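Jillik Club Handbook
Section 4: Setting up the cube-and-cup practice table

Welcome back, and thank you for reading this far – we know it is tempting to skip straight to the bit where the arm moves. This section takes you through getting the table ready, finding your home position and practising your first pick. It was written for new members of the Wusirik robotics club, but older hands may like to keep it nearby too, as a few things have changed since the December edition.

Last revised 2021-07-06.

Before you begin

You will need the club arm with its gripper fitted, one orange cup, one small orange cube, a roll of pale blue tape and the Zullis control program open on the table laptop. Please allow 40 minutes for your first go. It gets much quicker once you have done it a couple of times, and most pairs are soon setting up while they chat about something else entirely.

Caution: keep your hands, sleeves and hair out of the arm's reach whenever the motors are on. If you need to move the cup or the cube, press Pause first and wait for the status bar in Zullis to turn grey.

4.1 Preparing the table

1. Wipe the tabletop with a dry cloth and let any dust settle before you put tape on it. Bits of fluff under the tape will lift the corners.

2. Lay four strips of tape to make a square. Neatness is lovely, but please don't spend your whole session on it. Strips that overlap at the corners or run on a little past them are perfectly all right, so long as the inside of the square is clear.

3. Stand the cup upright and empty beside the square, leaving a gap of bare table between the two. Don't tape the cup down. We used to do this, and a cup that can't move is rather hard on the fingers if the arm comes in too low.

4. Add one short, separate piece of tape on the gripper's side of the square, a little way off from it. We call this the parking mark, and you will use it when you line up the arm in 4.3.

Note: if a strip starts to peel at one end, press it down or replace it at the end of your turn. Please don't re-lay the square halfway through a set of runs, or your saved positions will all be slightly out.

4.2 Checking the camera views

5. In Zullis, open the Views tab and look at the gripper view and the overhead view in turn. Cup and square should both show clearly in each. Compare yours with these, and don't worry if the light in your room is different.

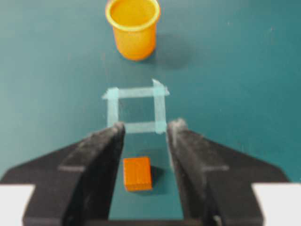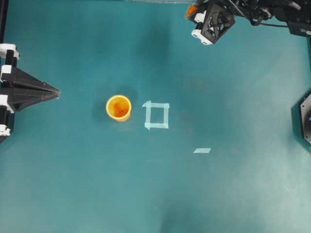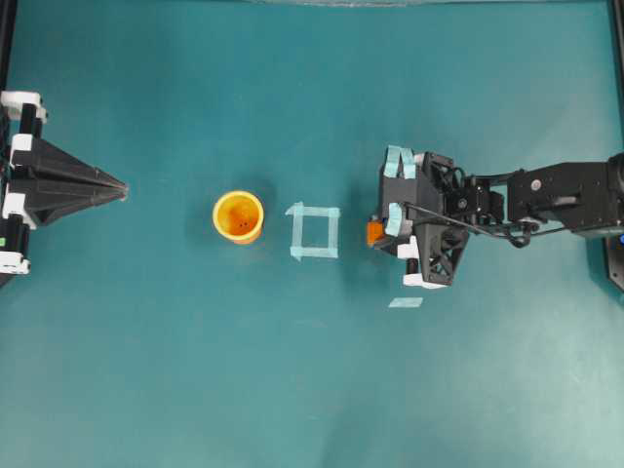 6. If the cup or the square is missing from either view, go back to 4.1 and shift things along the table. It is nearly always easier to move the cup than to move a camera, and a camera that has been moved must be set up again from the beginning (see the Ostrowski calibration sheet, kept in the folder by the door).

4.3 Your first pick

7. Set the speed slider to 2. Yes, it is slow, and yes, everyone finds it slow, but please stay there until you have finished ten clean picks in a row.

8. Bring the gripper over the parking mark with the fingers open, then choose Save as Home.

9. Pause the arm and put the cube on bare table, outside the tape square. Take your hand away and choose Resume.

10. Steer the open fingers so that the cube sits between them, well inside the tips. Watch the gripper view for this part – the overhead view is a poor judge of height.

11. Close the fingers gently. The grip reading should stop rising by 60. If it carries on, open again straight away and try a little lower.

12. Lift, travel to the square, lower and release. Once you are happy with that, repeat the run with the cup as your target.

Caution: always lift before travelling to the cup. Dragging the cube across the table will catch the tape and may knock the cup over.

4.4 Saving your work

13. Choose File, then Save Run, and put both partners' initials in the name. Runs stay on the laptop for 168 hours and are then cleared to make room, so copy anything you want to keep into your own folder.

14. Send the arm home, switch off the motors and put the cube inside the cup for the next pair to find.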